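Larkico Open Day

The Larkico open day is a yearly visit to the robot workshop at Itlow, held each October. I've been to three of them now, so I'm writing this entry partly from memory and partly from the leaflet, which I kept (of course I did!).

History

It began as a tour for local schools and grew from there. The year I first went, the whole thing fitted into one afternoon and 30 of us shared the kettle. Rind, the firm that owns the building, opened up the upstairs hall later on, and that's where the talks happen.

The cube demonstration

Most people come for the Toler bench, and so do I – I could stand there all day. The task is a simple one, picking up small coloured cubes and setting them down inside a square marked on the table. A run is meant to take five minutes, though questions from visitors usually stretch it. The moment I like best is when the fingers are open over the red cube and haven't closed yet.

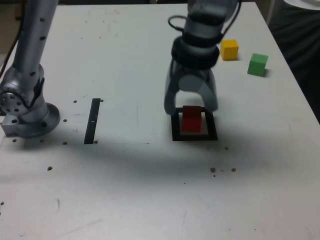 Visiting

Doors open at 10 in the morning. Entry is free, parking is dreadful, and the bus stops right by the gate.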